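Small towns should stop closing their libraries at five

Our library in Urkonholm is open from 10 in the morning until 5. Most people I know work until 5:30. The town pays for a building, a heating system and a collection that many of the people paying for them can't get to.

I went to the council session on this in July. The budget paper said the branch issued 1,696 loans in the spring, down from the year before, and took this as a sign that demand is falling. I don't think it shows that. If a grocery store shut before people got off work, its sales would drop too.
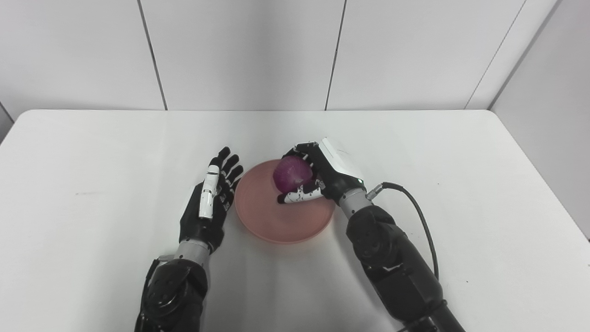 Tidine, the next town over, tried a different schedule. It opens at noon and closes at 8 two evenings a week. The staff hours stayed the same. Mudassar Orakzai, who ran the desk there for over three years, told me the late shifts were the busy ones, mostly parents and people studying for licenses.

There are fair objections. Retired people like the mornings, and the bus to Romimska stops running early. Staff have families and may not want to work nights. Two late evenings would still leave three regular mornings on weekdays, and anyone who can't do nights could keep the day shifts.

I would ask the council to try it through the winter and count visits by the hour. We only have loan totals now, and those say very little about who was turned away by a locked door.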